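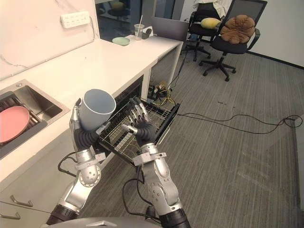

Pre-Season Safety Checklist for the Floltwood House (with my comments)
Last updated Apr 28, 2019

We rent out our place in Grinmont from late spring until the leaves are down, and before the first guests I go through the whole house with a clipboard and a flashlight. People on the owners' board keep asking me for the list, so I typed it up. My comments are from this year's walk-through. Your house will have its own headaches!

1. Smoke and carbon monoxide alarms
Press every test button, check the date on the back, swap the batteries.
Status: DONE, one replaced
Comment: The upstairs hallway alarm was past its date and I'd have sworn I bought it the other day. Put in a new Viklund. It's loud enough to take your fillings out, and I was standing on a stepladder with my head right next to it, so learn from me and wear earplugs.

2. Fire extinguishers
Needle in the green, pin in place, bracket tight, nothing stacked in front.
Status: OK
Comment: The one by the back door had raincoats hung over it again. I moved the hooks. Should have done that two years ago.

3. Stairs and railings
Lean on every rail like you mean it. Check treads, check the light switch at both ends.
Status: NEEDS WORK
Comment: Basement rail wiggles at the bottom bracket. The screw just spins in the hole, so I need a longer one or a new spot for the bracket. The basement stays locked until it's fixed.

4. Water heater
Look for rust or drips at the base, check the relief valve pipe, measure the hot water at the tap.
Status: OK after adjustment
Comment: I got 231 on my cheap kitchen thermometer, which would be steam, so that thermometer is now in the trash. A borrowed one gave me a believable reading, a bit on the hot side, and I turned the dial down until the tap settled at 115. It takes a few tries. Wait a good while between turns or you'll chase it all afternoon like I did.

5. Sinks and plumbing

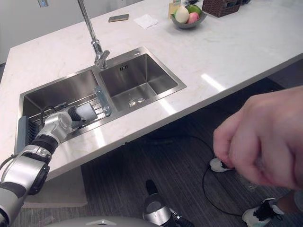 Leaks are my big fear with a rental, because guests don't mention a drip until the cabinet floor has gone soft. I put a dry paper towel under every trap and shutoff and leave it there overnight, then look for spots in the morning. Fill each basin, let it go all at once, and watch underneath with the flashlight. With a double sink you have to do both sides, and if you keep one of those roll-up wire racks across the big basin, take it off first so you can see the whole bottom. Wiggle the faucet at the base too. A tall gooseneck gets grabbed and swung around a lot, and the nut underneath can work loose.
Status: OK in the kitchen, slow drain in the upstairs bath
Comment: The slow drain was hair. It's always hair. I also turned every shutoff valve closed and open again, and the Cikura valve behind the washer was stiff but did move.

6. Outlets near water
Test and reset each GFCI. Then plug in a lamp downstream and make sure it goes off with the test button.
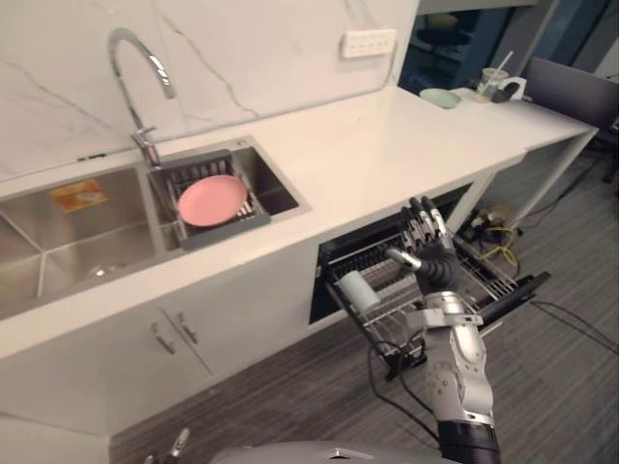
Kitchen sink and backsplash outlet.

Status: OK
Comment: I carry a little plug-in tester now and it has saved me so much running back and forth. The outdoor outlet on the porch needs a new cover – the hinge is cracked. Ordered one, and of course it's coming in its own giant box.

7. Kitchen breakables and sharp stuff
Run a finger (carefully!) around plate and glass rims. Toss anything chipped. Knives go in the block, never loose in a drawer.
Status: DONE
Comment: Out of the 14 glasses in the upper cabinet, two had nicks. I used to keep the "only slightly chipped" ones for ourselves, and then I cut my lip on one in February, so that policy is over. 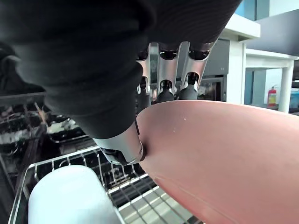 8. Dryer vent and lint
Pull the dryer out, take the hose off, vacuum everything, check that the outside flap opens.
Status: DONE
Comment: There was a bird's nest started in the flap. No eggs, so I cleared it and put a guard on. The hose was crushed flat behind the machine too. I cut the new one shorter and it sits much better.

9. Doors, windows, ways out
Every bedroom window opens all the way and stays up by itself. No key needed to get out of any door.
Status: NEEDS WORK
Comment: The small bedroom window sticks with paint. I got it open with a putty knife and some language. It wants sanding before anyone sleeps in there.

10. Porch and yard
Loose boards, popped nails, dead branches over the parking spot, porch light.
Status: OK
Comment: Hammered down eight nails. The maple limb is still up there and still bugging me, and I have a call in to a tree company.

Still open: basement rail, porch outlet cover, small bedroom window, maple limb. I'll edit this page as I cross them off. If your list has something mine doesn't, post it on the board – I'm pretty sure I'm missing something about the grill.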